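Workshop tips: recording demonstrations without wasting the afternoon

Most of the trouble in collecting examples for a learning system comes from the bench and very little from the software. These are habits we picked up on the Mushi project, where the target was 372 usable demonstrations.

Before you start

Wipe the finger pads and the wrist camera lens. A smear on the lens gets into every episode until someone notices.

Play back the first 2 episodes in full before recording any more. Check that the camera stream and the joint data start together.

Write the task in one sentence and tape it up where the operator can read it. "Pick up the cup and set it on the tray" is enough. If two operators read it differently, rewrite it.

Cables and connectors

Coil spare cable and secure it at two points. Leave enough slack for the full reach of the arm, then move every joint to its limits by hand or at low speed and watch for pulling. Label both ends of anything you may have to unplug. Masking tape works, but it dries out in a heated shop, so replace it in January or whenever it starts to curl.

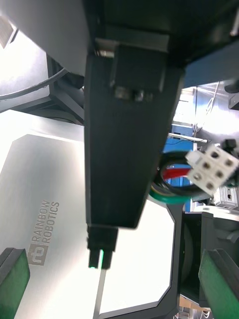

Lighting is the next thing to settle. Shiny metal and white panels wash out easily on a small camera. Turn a lamp toward the wall, or hang a sheet of baking parchment well away from the bulb. Lock the exposure if your camera allows it.

During recording

Move the objects a little between episodes. We mark start positions with pencil dots, 17 to a table, and work through them in order.

Keep slow or clumsy attempts if the task got done. Throw out anything where a hand reached in to help.

Stop for a break before you get tired. Tired operators cut corners on the release, and the model will copy that.

Afterward

Name folders by task, operator and number. Back up before you shut down. Our first batch on Vivon lost 170 episodes to a full drive, so check free space at lunch as well.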